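Corn for Two

Embla Løken had left me the whole table to set, which was brave of her, and I started with the brown paper.

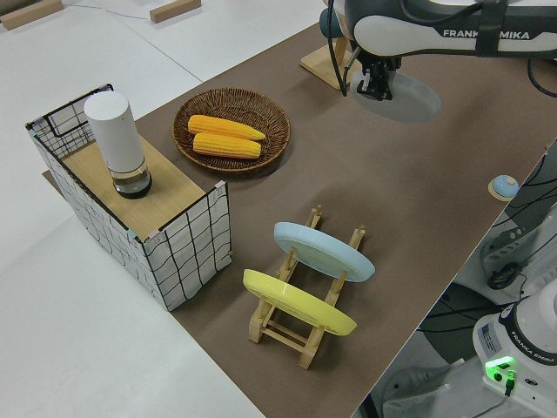
I'd paid 50 cents an ear at the stand by the Hinard road, and I was very proud of that until I remembered we had no butter. None! I put the wicker basket down, moved it a little to the left, moved it back. Two plates in the wooden rack. Two ears of corn. It looked like somebody's idea of supper.

"Is it just corn?" Embla called from the stairs.

"It's mostly corn," I said.

She came in at 5 with her coat still on and the letter from Sutcliffe in her hand - the one I'd been pretending hadn't arrived. They wanted $699 more a month for the apartment, starting in January. She laid it on the paper next to the basket and looked at the plates for a while.

"My grandmother salted hers and skipped the butter," she said.

So I got the salt, and she took off her coat, and we ate with our elbows on the letter.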